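Home > Questions > Streets and lighting

Streetlight far too bright since it was changed, what can I ask for?

Asked in March. 3 answers. Viewed 1,351 times.

We live on the first floor of a block of flats in Clostmont, on one of the narrow streets with parking down at the far end. The old lamp was a dull orange one and I never gave it a thought. In January it was swapped for a white one and since then the front bedroom has been lit up all night. I have a roller blind and a pair of lined curtains and there is still a bright line down each side.

I rang the council and was told that the lamp is "to standard" and that was the end of the call. I don't want it taken away. It is a dark street without it, the pavement is narrow and my mother uses a stick when she visits. I only want less of it coming in at the window.

What I would like to know:

Is there anything they can do to a lamp short of removing it?

Does it make a difference if more than one household complains?

Is there any point in sending pictures? I've tried with my phone from the bedroom and they come out as a white blob.

I took the one below from the road after dark, looking along towards the parked cars. The lamp is the one at the top and there are flats on the left.

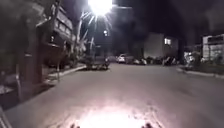 The street at night, with the lamp at top centre and the flats to the left.

There is a tall palm sort of tree near the lamp as well, and I did wonder if it was meant to be trimmed or left alone. At the moment I'd rather it grew.

Added later: the post has a number plate on it, low down on the road side. I hadn't noticed until someone told me to look. I'll go down and copy it out tonight.

3 answers

Answer 1 (marked as most helpful)

Yes, there are several things they can do, and "to standard" doesn't rule any of them out. The standard is mostly to do with how much light lands on the road and pavement. Light going in at a window is a separate matter and most lighting departments have a separate way of dealing with it. The person who answers the phone often doesn't know that.

We had the same thing in Rustad when our road was changed over. In our case it took 7 weeks from the first letter to the work being done. These are the things you can ask for, and I would put all of them in one letter and let them choose.

A shield. It is a small plate or set of louvres fitted to the lamp on the side facing the houses. It takes a few minutes to fit once they have the lift there. Ask for a "house-side shield" if your windows are behind the lamp, or a "front shield" if they are across the road from it. If you get the wrong one it does very little, so say clearly which side of the road you are on. I can't tell from your question.

Tilt. Some of the old brackets pointed slightly upwards, and the new flat lamps get bolted on at the same angle. Then the light goes out sideways instead of down. If you can see the lit part of the lamp when you are standing level with it indoors, mention this.

Dimming. A lot of the new ones can be turned down after a set time, say midnight to five. Whether yours can depends on what was fitted. They will know from the number on the post, so do get that.

Colour. The least likely. They won't normally change a lamp to a warmer one for a single complaint, but it costs nothing to ask.

On pictures, yes, send them. A lamp photographed head on always flares and there isn't much to be done about it. The street view you have put up is useful for showing how close the building is to the light. For the bedroom, turn round and photograph the wall opposite the window with the room light off. If you can see the shape of the window on the wall, that makes the case better than any picture of the lamp itself. Put the time on it.

Send it by post or email and keep a copy. Don't do it by telephone. Give the post number, your floor, which room is affected, and the date the lamp was changed if you know it. Ask for a site visit after dark. Ours came at 2 in the afternoon the first time and said it looked fine.

Comment from the asker: Thank you, very clear. I can see the lit part from the bed so I will mention the tilt.

Comment: The shield made a big difference for us too, but it left the front step quite dark. Worth checking before you ask for the biggest one.

Answer 2

Get blackout lining. Ours came from the market in Gernness and you stick it straight to the glass with the tabs. No letters needed.

Comment: This works, but not if you like the window open in summer.

Comment: The tabs took the paint off our frame. Stick them to the glass only.

Answer 3

To your second question, it does help to have more than one household. In Hadum we got 13 signatures from the block and the reply came a good deal quicker than the one I had on my own the year before. Go to the people on the same side and the same level first. The top floors may not be bothered at all, and the ones on the ground floor here wanted the light kept exactly as it was — one lady had been burgled and said so at some length.

Keep the wording narrow. If the letter says "the lamp is too bright", half the street won't sign it. Ours said "we ask for a shield on the side facing the flats, with no change to the light on the road", and hardly anyone refused.

About the tree, find out whose it is before anybody touches it. If it stands on the pavement it is probably the council's, and a different department from the lamps. If it is inside a garden wall it belongs to whoever owns the garden. I wouldn't rely on it for shade in any case. Leaves between a lamp and a window move about in the wind, and I found the flickering worse than the plain light.

For the gap at the sides of the blind, move the curtain rail out so that it runs past the window by a hand's width each end, and let the curtain go back to the wall. I did that while I was waiting for the council and left it like that afterwards.

Comment from the asker: Five of us so far. Letter goes off tomorrow.

Related questions

Who do I report a flickering streetlight to?

Can I ask for a lamp post to be moved from in front of a drive?

Best blind for a room that faces the street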